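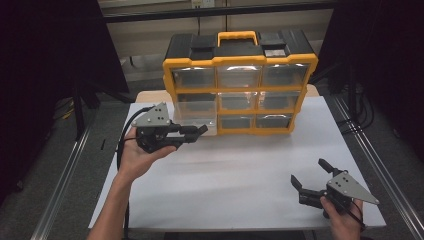
House rules for the drawer task, second edition

So we have new house rules! I know, I know, the first set only went up on the wall in December, and Kimie Fujimoto had barely finished laminating it. But a lot of you wrote in after the last newsletter asking how we decide what counts as a good recording and what goes in the bin, and while I was writing back to people I noticed I was giving slightly different answers each time. That's a bad sign in the person who's supposed to be keeping the standard, so Kimie and I sat down one afternoon with a pot of tea and the whole Vastside backlog, and we watched 80 recordings of people opening and closing little plastic drawers with hand-held grippers. (My idea of a good afternoon has changed a lot since I took this job.)

The big change is the start position. The old sheet said "organizer in a sensible place," and you can guess how many sensible places there are on one white table. From now on it stands upright toward the back, all the drawers shut, handle on top, and you begin with both grippers in view and the jaws open. Hold that for 2 seconds before you go in. I used to skip the hold myself when I was in a hurry, and then I'd be the one grumbling later when I couldn't tell where the recording was meant to begin!

Next, hands. Fingers stay on the handle of the gripper the whole time, please. If a drawer sticks and you really want to give it a poke with your thumb, stop, end the recording, fix the drawer and start a new one. We had a long back-and-forth with Čestmír Vlček over at Bretbridge on this one. He'd let a quick nudge through if it's marked in the notes, and he makes a decent case that real drawers do stick. I came down on the strict side, mostly from having been burned by Matoušek, our old bench setup, where the notes and the recordings drifted apart until you couldn't trust either. Čestmír has agreed to try it our way until spring and I've promised not to gloat.

Pulling a drawer is where people get creative. The rule now is one drawer at a time, straight out, and keep it in its slot. Partway is fine and counts as open. If it comes all the way out you haven't done anything terrible, but it's a different task with its own label, and it needs to be filed under that one.

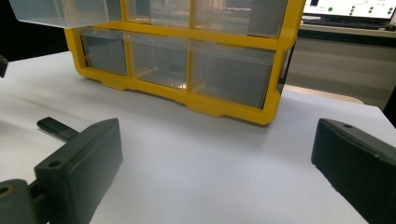
One drawer partly out, the rest of the row still closed.

A few smaller things while I've got you. Cables: check the loop by your wrist before you start, and make sure it has enough slack to reach the far side of the organizer without tugging. Keep the clear drawers clean, too, as fingerprints show up more than you'd think on see-through plastic. And when you make a mistake, keep going if you can do it safely and mark it as a mistake afterward. Recovering from a fumble is useful stuff and I'd much prefer to have it labeled than deleted. Recording 2241 has a lovely one, by the way, a missed grab and then a very calm second try, and I've started showing it to everybody new.

The rules apply to all new Cliltia recordings. For the older ones, Kimie is going back through a batch of 400 and sorting them into keep, relabel and drop. Please don't rename anything in that folder while she's in there!

The sheet itself fits on one page, big type, and there's a copy by the sign-in book. If you read it and think a rule is silly, write it in the margin with your initials. Two of the changes above came from margin notes on the old one, and I still can't read whoever wrote the third.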